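4. Sorting the bricks

1. Clear the tabletop. Bins go along the rear edge, side by side: yellow, blue, white.
2. Green bricks in the white bin. One color per bin, dont mix.
3. Wire baskets stay up off the table. Check the ties before loading.

Caution: small parts. Keep away from kids under three.
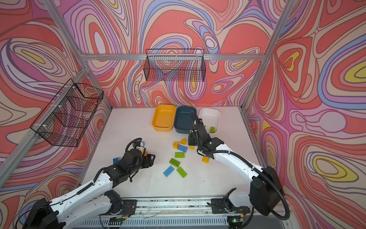
What if a bin fills up before the set is done?
Tip it into a Kirex bag, write the color on it, put the bin back in the same spot.

Note: max 300 bricks per bag. Spare bags are part no. 34.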